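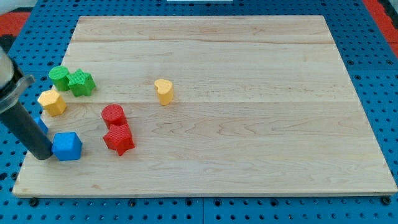 # Endari Tabletop Cell: ordering and site planning

The Endari is a bench-height manipulation cell for teaching labs, test groups and small development teams. It ships as a base kit with a perforated deck, one arm mount and a controller shelf. The arm itself is ordered separately. Most of the questions we get before a purchase order concern what is in the kit, what the room has to provide, and what the second-year cost looks like, so this page is organized in that order.

## Base kit

| Item | Part no. | Qty | Notes |
|---|---|---|---|
| Perforated deck panel | EN-110 | 2 | Joined on site, hardware included |
| Arm mount, side entry | EN-140 | 1 | Left or right, state at order |
| Controller shelf | EN-152 | 1 | Bolts to either rear leg |
| Panel bolts, black | EN-118 | 1 bag | Spares included |
| Block set, foam, colored | EN-206 | 1 | Eight pieces |
| Cable guides | EN-131 | 1 bag | Clip to deck edge |

The block set covers sorting, pick-and-place and pushing tasks. The pieces are light and will move if the arm brushes them. If your task depends on a part staying put under contact, order the weighted set (EN-207) in addition. The two sets have the same footprints and can be mixed.

Work boards are not supplied. Customers use hardwood, acrylic or rubber sheet according to the task. A board should lie flat on the deck without rocking. Solid wood boards can cup with changes in humidity, and a board that has cupped will put the far corners out of plane with your calibration. Check with a straightedge when the season changes.

## Arms and end tools

The side mount accepts any arm on the Dunstan compatibility sheet. For other arms, send us the base drawing before ordering. An adapter plate adds 15 working days to the lead time.

Rod-type tools reach between closely spaced parts with little clearance, but they block the view of anything directly behind the shaft. Plan for a second viewpoint if parts will be worked close to the mount side. Two-finger tools need more room around each part and are a poor match for dense layouts.

The Prusuvik tool changer is optional. It is worth the money for groups that swap tools every day. At one swap a week, a hex key does the same job.

## Room requirements

- Bench or frame rated for the arm, the deck and a person leaning on the edge
- Clear access on at least two sides
- One grounded outlet on its own circuit for the controller
- Level floor; mats are acceptable under the operator but should not run under the bench legs
- Diffuse overhead light, no direct sun on the deck
- Emergency stop within reach of every standing position

Mats under the legs are the most common fault found at commissioning. The bench settles over several weeks and the deck drifts out of level. Trim the mat around the legs or stop it short of them.

## Budgeting

Plan the purchase as three lines: kit, arm, and recurring items. The first two are quoted per site. Recurring items are foam sets, bolts, tool tips and one calibration visit per year. Foam edges compress and the surface picks up dirt, which changes both friction and color. Teams running daily shifts should hold two spare sets.

| Recurring item | Price (USD) | Interval |
|---|---|---|
| Foam block set EN-206 | 23 | As worn |
| Calibration visit | 557 | Yearly |
| Tool tips, pack | Quoted with arm | As worn |

Freight is quoted separately. The deck panels travel flat in one carton and should be inspected for bent corners before the driver leaves. Claims for transit damage have to reach us within 8 days of delivery.

Where a grant or department budget closes before delivery, we can invoice the kit on order and the arm on shipment. Ask for this when requesting the quote — it cannot be changed once the order is confirmed.

## Support

The kit carries a one-year warranty on the deck, mount and shelf. Foam, tips and bolts are consumables. Arms are covered by the arm maker.

Commissioning takes one day on site. Grustodetti handles installation for multi-cell orders and will send its own room checklist, which replaces the list above.

Quotes and lead times: Manju Chauhan, sales engineering
Adapter plates and drawings: Ghizlane Metwally, applications

Prices valid from Friday, September 1, 2023. The next price review is in March.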